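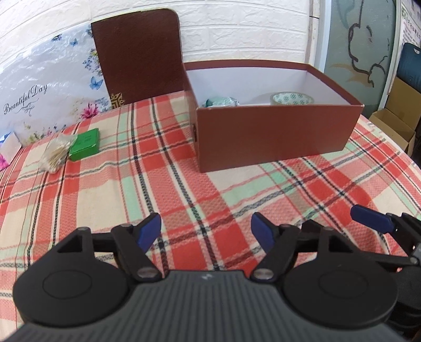
Reddish-brown box, white lining. Tape inside, lid side not checked.

8 March 2025

Bass pickup comparison, second go. The February takes are no use to me. I had the Plinard set and the Vatex set on different strings, and then wrote half a page on how much "air" the Plinards had. New strings have air. That is all I heard.

Today: same bass, same flatwounds, same cable, straight into the desk. Pickup height set with the feeler gauge on both sets, 4 mm at the G side with the last fret held down. Played the walking line from the Simões ballad, 12 takes per set, no click. Level matched by ear first and then on the meter, and my ear was off by more than I want to write down.

Results so far:
Vatex – a little more low mid, slightly noisier near the lamp. The noise drops when I turn away from it, so no surprise there.
Plinard – cleaner top, but only above the 12th fret. Below that I can't pick it out, whatever the leaflet says about "woody bloom."

Shuffled the files and listened blind before lunch. Got 11 right out of 19 (threw out five takes with a flubbed note). I could do that with a coin. The two I was surest of were both wrong.

The Kenstead preamp is another matter. It does change the sound, and I don't like how. With the bass knob at the center mark there is still a lift down low, so "flat" on that panel means something else. Anyone using it for the trio date should bypass it and fix things later, or at least start with the bass turned back a hair. Haven't measured the treble side.

Still open:
– does the pickup difference show up with a pick? All of this was fingers
– the Vatex bridge unit buzzed on two takes, could be the ground wire, could be my solder
– try roundwounds, same set moved across, NOT a fresh set each time

Not buying the second Plinard set until the blind score gets better. Files are in the ballad folder under raw, shuffle key in the text file next to them. Please don't open the key before listening.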